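## The big maple board, and what to put on it

27 Dec 2020. Quick one before the year goes. Mince pies in one hand so excuse typing.
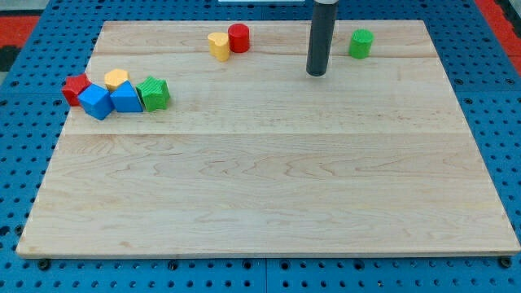 Keabetswe Potgieter wrote back within the hour to ask why on earth anyone would put children's blocks on a nice bit of maple, when a sheet of painted ply would do and you could chuck it out after. Fair question. She also says a busy grain makes it harder for little ones to see the edges of a shape, and that her own lot always did better on a plain cloth.

I half agree. Answer in bits, as I've got the oven on.

**Why maple**

Pale, mostly. Put a red block on it and you see red. Same with the green cylinder, you could spot that from the far side of the hall. We had the dark oak before and everything sort of sank into it, the blues worst of all. Also maple is close grained so crumbs and felt tip don't get down into it the way they did with the oak. They sit on top and you wipe them off. Mostly.

The grain, yes. There's a lot of it. Wavy, with dark streaks, and that flame pattern running along the planks. We didn't ask for flame, we asked the Mofokeng yard for whatever maple they had that would stay flat, and flame is what came. I like it. Several people don't. Keabetswe's point about the edges is a good one for the yellow heart, as mustard yellow on honey coloured wood is the nearest we get to a bad match. If you're working with a child who finds it hard to pick things out, put the heart next to something strong. Beside the red cylinder it's fine.

Or use a cloth! There's a grey one in the drawer under the sink. Please put it back dry.

**Why not ply**

We did have ply. Cascombe people with long memories will recall the white one, which was lovely for a term and then the paint went at the corners and we were picking flakes out of the carpet until Easter. Ply is still fine for home. If you want to make a small one for the kitchen table go ahead, sand the edges twice and don't bother with paint.

**The joins**

Had a few messages on these so doing it all in one go. The board is long planks glued edge to edge. You can see faint lines where they meet. They are meant to be there. They are not cracks. Nothing is coming apart.

If you can catch a fingernail in one, different matter, tell me. Otherwise leave alone. Please don't rub filler in, whoever was asking about filler.

Children like the lines, as it happens. They've been used as roads, a river, the edge of a bed and (long story) a queue for the dentist. Good for "put it this side of the line, now that side" as well, which is about the only proper teaching idea in this whole item.

**Lifting it**

It's 148 cm the long way and it is heavy. 2 people. Not one person and a knee. Long edges, one each end of them, and say out loud when you're putting it down. It goes on the blue pegboard table, the one with all the holes, flat, nothing trapped underneath. I found a wax crayon under it in the autumn and the whole thing rocked like a boat.

Don't drag it accross. The cut edge is bare wood and it'll splinter if it catches. Lift, then set down.

When you're done it can stay on the table. It doesn't need to go back against the wall, I know the old sheet says it does. Old sheet is wrong. New sheet in January.

**Cleaning**

Damp cloth, squeezed out hard. Then a dry one. Along the grain if you can remember.

- no spray
- no wipes from the tub, they leave it tacky
- no soaking a stain, ring me
- the Tutent oil is for the twice a year job and I'll do it, please don't top it up

I've got 104 ml left of the oil which I know because I measured it after somebody topped it up. Moving on.

If juice goes over, get the blocks off first and wipe those separately. People do the board and forget the blocks, then the blocks go in the bag damp and the bag smells.

**The blocks**

These are the Reltivo shapes, same ones as before, nothing new bought. Cylinders, the heart and the rest of them. A few notes on using them on the big board as against a tray.

Spread them out. The temptation is to tip the bag in a heap in the middle and I do it too. But a heap on a big surface just becomes a small heap, and the child leans over it and never uses the rest of the wood. Try a little row of shapes touching over on the left, a pair a bit further along, then one on its own with plenty of room round it. The one on its own is what they go for. Every time. I couldn't tell you why. The green drum is good for this, it's squat and it stays put.

Pairs are nice too. Red cylinder and yellow heart, side by side, one a bit in front of the other so they overlap from where the child is sitting. Then ask what's behind. Then let them come round the table and look from the other side. You get some very stern faces from three year olds when the answer changes.

Older ones: ask for a swap with no touching. They have to tell you which block and where to, in words. "The red one" won't do if there's more than one red on the board, so they get to "the round red one next to the heart" by themselves in the end. Takes patience. Bring tea.

Feel the tops. The green one has fine lines on its top face and the red is glossy. Eyes shut, one in each hand, which is which. My nephew would do this all afternoon.

Standing things up: the heart will stand if you're gentle. On the oak it wouldn't as the oak had gone wavy in the middle. On the maple it will. If it starts falling over on its own, then the board has moved and I need to know about it, so in a way you've all got a free spirit level.

**What Keabetswe does instead**

I asked her to say more as she's clearly thought about it longer than me. She sent back a good long message, cut down a lot, sorry K.

She keeps the cloth plain and changes the colour of it by the week. She never puts out all the shapes. She starts with two that are the same and one that isn't and says nothing at all until the child does. And she packs up with them, block by block, naming each one as it goes in the bag, and says that's where most of the learning goes on and most grown ups skip it by sweeping the lot in with a forearm. Guilty.

She'd still rather have ply. We've agreed to try her cloth on my board and see who gets smug.

**Packing up**

Speaking of which. Blocks in the bag, bag on the hook, not in the box with the puzzles. 9 puzzle pieces turned up in the block bag last month and one of them was half an owl, so if your owl puzzle at home has no face, come and see me.

Check the floor. Cylinders roll when they're on their sides and they go under the radiator. Every one we've "lost" has been under the radiator.

**Borrowing**

The board doesn't go out on loan. Sorry. Too big for most cars and I'd fret. Blocks do go out, usual book by the door, write your name so that a person could read it. Two weeks and then back, longer over the holiday obviously, I'm not going to chase anybody before the middle of January.

If somebody wants a small maple board for home the Mofokeng yard sells offcuts. Ask for a short length, planed, and take it as it comes. You might get the flame and you might get a plain bit. Plain would suit Keabetswe.

**Odds and ends**

Grey cloth: wash at 40, it's been through at 60 and it's now slightly smaller than it was.

Anyone got a soft brush they don't need? For the holes in the blue table. Crumbs go down them and a hoover only gets the top ones. A pastry brush works but I'd like mine back in the kitchen.

Replies on the block ideas welcome, keep them short and I'll put them in the next one. Spelling as sent. If yours didn't make it in this time it's becuase I ran out of page, so send it again.

Oven's beeping. Hall is open again in January, board will be out on the blue table, cloth in the drawer.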